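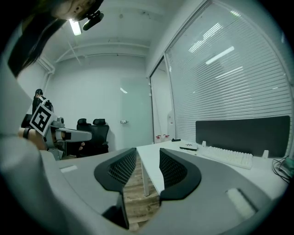 The Doucette hand-held bat detector is sold to nature centers, land trusts, and schools that wish to begin acoustic surveys without buying a full recording station. The Sillport Wetlands Trust purchased four units for its summer monitoring season and has now used them on every established route at the preserve. Each unit is carried in one hand and secured by a narrow strap, and the fit of that strap depends on what the surveyor is wearing. Over a bare forearm with only a black wristband, as in the photograph, it closes easily and stays in place. Over the cuff of a rain jacket it must be let out to its last notch, and two of our surveyors found that it then slipped toward the hand.

The detector has a single microphone at the front, a small screen, three buttons, and a slot for a memory card. It converts the calls of passing bats into sound that can be heard through the speaker or through headphones, and it saves each call as a separate file. At a price of $300, it falls between the simple listening devices that many families buy and the fixed recorders used by state agencies. The carrying case is included. The memory card is not.

Setup was straightforward. Noémie Wong, our education coordinator, prepared all four units in one afternoon and reported no difficulty beyond the clock, which must be set again whenever the batteries are removed. This is a serious inconvenience for survey work. A file with the wrong time cannot be matched to the temperature and wind readings taken along the route, and we lost part of one evening's data before a clock check was added to our field sheet.

Sound quality in the field was good. Big brown bats feeding over the parking area were clear through the speaker at a normal volume. Calls from small bats over the open water were fainter, and headphones are advised there. The microphone picks up katydids readily, and in late summer the insects fill a large share of the card unless the lower frequency limit is raised. The setting that controls this limit is located three menus deep and is described on a different page of the manual from the one given in the index.

Over the season the four units saved 2,818 files. Szymon Sadowski, who reviews recordings for the Trust, was able to assign 1,666 of them to a species or to a group of similar species. A further 111 contained bat calls too short or too weak to be placed. The remainder were insects, handling noise, or rain on leaves. Mr. Sadowski considers this an acceptable result for equipment that is carried by hand. He does not recommend the automatic identification offered on the unit's own screen, which frequently gave two different names to successive passes of what appeared to be a single animal. Surveyors were asked to leave that feature off and to write down only the time and the location.

The unit was less satisfactory in wet conditions. The manual describes the case as resistant to light rain, but the battery door has no gasket, and one unit stopped recording after a damp evening on the Lunville boardwalk. It resumed normal operation the following day. Doucette replaced the door without charge when we wrote to the company, and the replacement was of the same design.

Battery life was adequate. A fresh set of AA batteries lasted through three evening routes with the speaker on. Rechargeable batteries lasted through two, and the low-battery warning gave very little notice with that type.

For comparison, the Trust borrowed a Baretti recorder from a neighboring preserve. The Baretti has the better microphone and a sealed case, and it keeps its clock. It must be mounted on a post, however, and offers no live sound, so it is of limited use on a public walk. Visitors on our Saturday evening programs responded strongly to hearing the bats overhead at the moment they appeared, and the Doucette serves that purpose very well.

We recommend the Doucette for guided walks and for introductory route surveys in dry weather. Organizations that need unattended recording, or whose results will be submitted for permit review, should consider a sealed, post-mounted unit. The Trust will keep its four detectors in service next season.

Reviewed for the Trust by Marlene Cloutier

Last updated: August

Related items
Choosing a Headlamp for Night Surveys
Bat House Placement at Sillport
Field Sheet for Evening Routes
Vernon Petrenko on Reading Call Charts

Home | Visit | Programs | Equipment Reviews | Contact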